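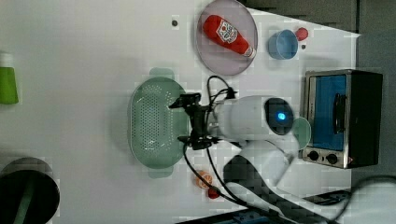 Kamol Panyasiri wrote back that the reading plan looked fine on his end and asked which translation I had open when Psalm 23 went missing. Fair question, and I should have put it in the ticket the first time. So let me start over and do this properly, and I'll keep adding to it as I try things.

Product: Dultia (the daily Bible reading app), desktop version
Sync: through an Evuteo account, same login on the laptop and the phone
Opened: 17/09/2019
Status: open, waiting on me

What's wrong

I lead a small reading group and we're going through the Psalms and a bit of the prophets using a shared plan I typed up in Dultia. Everyone joins the plan and gets the day's passage. For most of us it's lovely. For two people in the group it hands out the wrong psalm, every single day, and it has done so since I shared it. The day the rest of us read "The Lord is my shepherd," they got "Why are the nations so angry" - no, sorry, that's Psalm 2, I'm mixing up my notes. That one came out right for everybody! What they got on the shepherd day was "The earth is the Lord's," which is the next psalm along.

So Psalm 2 is right and Psalm 23 is wrong. Psalm 15 is wrong too. They get "Keep me safe, my God" when they should be getting "Who may live on your holy mountain."

What I've tried so far

Logged out and back in on the laptop. No change.

Removed the plan and joined it again with the share code. No change, and it wiped my check marks for the whole of the first section, so please don't suggest that one to anybody else.

Turned off Evuteo sync and ran the plan offline. Still fine for me, still wrong for them.

Switched my own translation to the one they use. Now it's wrong for me! I was so pleased to see the wrong psalm, you have no idea. That's the older Catholic translation in the library list, the one with the footnotes in the back.

Reply from Kamol Panyasiri

Thanks for the detail, the translation is the clue. That text follows the Greek and Latin numbering of the Psalms, where Psalms 9 and 10 are counted as one. From there on it runs one behind for most of the book, so your 23 is its 22. Your plan was saved with plain numbers, so it opens whatever that translation calls 23. Could you go to Plan Settings and tell me what it says next to Numbering?

Me again

It says "As typed." I didn't know there was a setting there at all. The other choices are "Hebrew," "Greek/Latin" and "Match reader."

And of course I went and got my grandmother's Bible off the shelf and it's exactly as you say, with the second number in little brackets beside the first. I've owned that Bible for years and always took the brackets for a printer's thing. It explains Psalm 2 as well, being before the split.

I changed it to "Match reader" and saved. Psalm 23 is now the shepherd in both translations. Psalm 15 is good. Psalm 29 is good ("The voice of the Lord is over the waters," my favorite, so I checked it twice).

Then I looked ahead to the prophets, and I'm afraid I have a new problem.

Second problem

The plan has Joel 2:28-32 coming up, the part about "I will pour out my Spirit on all people." In my usual translation it opens perfectly. In the Jewish translation that Wen-hsiung Lui reads from, the page comes up blank. No error, just the heading and nothing under it. I'd have expected "Match reader" to take care of this one too.

Things I checked:

Joel 2:27 opens fine in that translation. It's the last verse it has in the chapter.

Joel 3:1 in that translation IS the passage we want. So the words are in there, the plan just isn't finding them.

Malachi 4 does the same thing, blank page. That translation stops at chapter 3 and carries on numbering, so the "sun of righteousness" part is at the end of 3.

Numbers 29:40 is blank as well. We aren't reading Numbers, I just got curious. It's the first verse of chapter 30 over there.

Psalm 51 is a different kind of odd. It isn't blank, but it's off by two verses, so "Create in me a pure heart" comes up as 12 in one and 10 in the other. Wen-hsiung says that's the heading being counted as verses, and that I should leave it alone. I'd like to leave it alone, but our plan breaks that psalm in half and the halves don't meet.

Reply from Kamol Panyasiri

"Match reader" only handles whole psalms in the version you're on. Chapter and verse differences outside the Psalms, and the headings inside them, need the mapping file, and that comes as a separate download under Library, then Extras. It's called Simanjuntak Verse Tables. Install it, restart, and open Joel again. You'll want to be on build 13 or later or it won't show in the list.

Me again, after supper

I was on an older build. Updated, and the tables showed up right where you said. A few notes for whoever reads this next:

The download stuck twice near the end. Closing the Stiltix audio player fixed that (I had a psalm reading playing in the background and I think both wanted the library folder). Third try went straight through.

After the restart Joel opens in both. So does Malachi. Numbers too, for the curious.

Psalm 51 now splits in the right place, between "Restore to me the joy" and "Then I will teach," in all three translations I tried.

The phone took longer. It kept showing the blank Joel page until I opened Library on the phone as well and downloaded the tables there. They don't come across with Evuteo sync, and it would be a kindness to say so on the download screen.

One thing still open

Any plan I make new still starts out as "As typed." Is there a way to make "Match reader" the default? I have another plan to build for February and I know I'm going to forget. If there isn't a way, please count this as a vote for one. You can close the rest of the ticket. Wen-hsiung has read his Joel out loud to me over the phone, all five verses, and we're both on the same page.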